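Home | About us | Services | Reports | Visit | Contact

About the Kisberg Test Centre

Published 2 February 2020
By Igor Machala, Head of Testing

The Kisberg Test Centre carries out independent trials of grippers, robot arms, cameras and controllers for firms that intend to buy them and for workshops that build them. We sell no equipment and accept no commission on any purchase made after reading our reports.

The Centre was founded in Cerkeva as a department of the Hudec engineering works and became a separate body when the works closed its training hall. It has published 498 test reports to date. Members may borrow printed copies from the office.

How we test

Each gripper is fitted to the same arm and given the same tasks, with household goods as well as machined parts. A full trial consists of 96 lifts for each object. Drops, slips and failed grasps are entered in the log by the engineer on duty, and the maker receives the log before the report is issued. Makers may reply in writing, and their replies are printed without alteration.

Cameras are compared from fixed positions at several heights. Controllers are tested last, on an arm whose behaviour is already well known to us.

Tableware was added to the programme in November at the request of the Falta catering group. Bowls are awkward objects for a two-sided grasp, as the rim offers little to hold and the load shifts when the bowl is tilted. The results will form a separate series of reports.

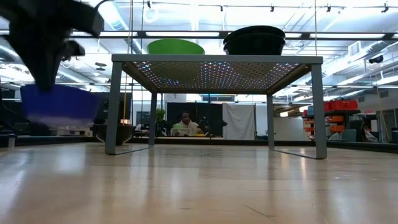

Tableware trials: a blue bowl in transit, with green and black bowls on the table.

Membership and visits

The Centre has 82 member firms, which pay a yearly fee and may propose equipment for trial. Requests from non-members are considered when the timetable allows. School and college parties of up to 40 are received by prior arrangement with the office.

Contact: The Office, Kisberg Test Centre, Cerkeva
© Kisberg Test Centre. All rights reserved. | Back to top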